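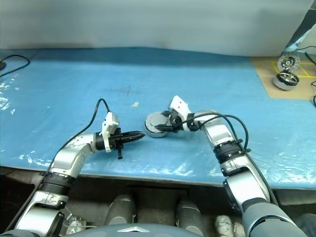
*Slide 1: light blue plastic sheet on a table*

Start slow, let people find chairs. Thank Corinne Benavides for having me back on a Thursday.

So, table covers! I've been hooked on them ever since I bought a beat-up dining table in Pennington and had to hide the top before my in-laws came over. (Pause. Somebody always has a table like this.)

**Slide 2 - what our grandparents did**

- Oilcloth in the kitchen, the good linen in a drawer, and the drawer stayed shut
- My grandmother's was stiff as a board in winter. Tell the soup story, but the short version
- Ask who grew up with one. Wait for hands

**Slide 3 - plastic**

I used to be a snob about plastic and I'm over it. It wipes clean, it's cheap, and if you've got kids who paint you'll want it. My complaint is the creases - it comes folded in a tiny square and you live with that grid for weeks. Dexter Dvorak swears by rolling it on a cardboard tube overnight. I've tried it and yes, fine, Dexter, it works.

Color: pale ones show coffee, dark ones show flour. I bake, so pale for me.

**Slide 4 - cloth**

Pass the Jultholm sample around NOW so it gets to the back row before the break. Get it back this time!!

- Leave a good overhang for dinner, much less for a work table or you'll drag it off with your knees
- Felt pad under cloth if the wood is soft
- Skip the bit on hemming if we're past 30 minutes

**Slide 5 - questions**

Wendell will ask about candle wax. Freezer first, then a dull knife, then brown paper and a warm iron. Cloth only, don't iron the plastic.

Sample swatches are in the box by the door, 2 each please.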